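The open day at Cluleo begins in October drizzle with a lanyard and a biscuit. The firm has the back half of an industrial estate outside Nallutby, between a tyre fitter and a place that makes conservatory blinds, and it builds software that drives cars. More exactly, it builds software that would like to drive cars, and in the meantime rides along with a person who holds the wheel.

I had been promised an hour with the engineer who runs the road programme. She asked to be described by her job and left it at that, on the grounds that her mother keeps cuttings.

"You've come on a good day," she said. "The coffee machine's been mended. The car's fine too."

The software is called Ramasamy, after a street where two of the founders once shared a flat, and it has had 38 versions, a few of which she speaks of the way other people speak of former lodgers. Version 11 braked for shadows. Version 19 was so courteous at junctions that the safety driver took to bringing a book for the passenger seat.

"People come expecting a robot with its hands on the wheel," she said. "I show them a laptop and a man called the safety driver, and I can see their faces go."

My own face, I think, held up. We were shown into a room with 30-odd folding chairs and a large screen, and the visitors were sorted by a young man with a clipboard into those who had questions and those who had children. The children were given a steering wheel bolted to a table and were easily the better served.

What the rest of us watched was road. Cluleo does most of its looking on the country roads out towards Leltadton, on a loop that the team drives over and over, and the recordings come back to the estate to be picked through. The engineer likes country roads. City streets get the headlines, she told me, and the money, but a city street at least keeps telling you what it wants.

"Out there you get a white line and a lot of trees," she said. "Then you get a bend, and you have to have an opinion about it."

I asked what the car makes of a motorcycle a long way off. She brightened considerably. It was plainly the question she had been hoping for since the biscuits.

"A motorcycle from behind is a person, a wheel and a red light," she said. "Far enough away it's a red light and a rumour. You or I see the light and fill in the rest. Ramasamy has to be talked into it." 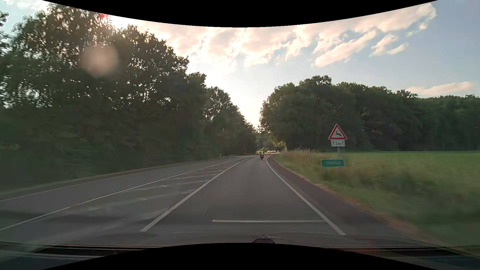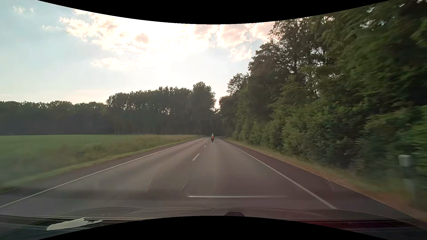 The talking-into is done by hand. Upstairs, in a room kept dim and slightly too warm, people sit at screens and draw boxes round things: riders, cars, signs, posts. A box goes round the rider and another round the machine, and a long argument is had about whether these ought to be one box. It has been going on since before the engineer joined. She believes in two boxes. The man at the nearest desk believes in one, and said so without turning round.

"He's wrong," she said, "but he's very fast."

They had 494 clips waiting to be gone through on the morning I visited. I asked whether that was a lot. "It was more before lunch," she said, and then, after checking the screen, "No, it wasn't."

Deer are another matter. A warning sign with a deer on it is easy enough to read, she explained, and hard to know what to do about. The sign tells you that for the next few kilometres there may be an animal. It doesn't say which kilometre. A human driver sits up a little, feels virtuous for the length of a song and forgets. The software can be told to remember, and then you have to decide how nervous you want it to be.

"Version 26 took deer signs very seriously," she said. "We had a tractor overtake us."

I asked how many deer it had met. None, so far. It had met a great many bushes.

The live part of the open day was a ride round the estate in groups of four, at the pace of a milk float, past the tyre fitter and back. The wheel turned a little by itself at the corner, the safety driver kept his hands hovering in the manner of someone near a sleeping baby, and a retired bus driver in the back seat said that he would have taken it wider. The engineer wrote this down. I thought she was being kind, until she asked him how much wider.

"About a yard," he said.

"On the way in, or all the way round?"

They went on like this for some time. He was invited to come back, and looked more pleased about it than he wanted to.

Back in her office I put to her the question everyone puts, about when the thing will be ready. She has a way of dealing with it, a jar on the windowsill into which the asker must drop a coin. There was £177 in it at the last count. The plan had been to spend the money on a party when the first car drove the Leltadton loop with no one's hands anywhere near the wheel.

"At this rate it'll be a very good party," she said, and held out the jar.

I had only a two-pound coin. She doesn't give change.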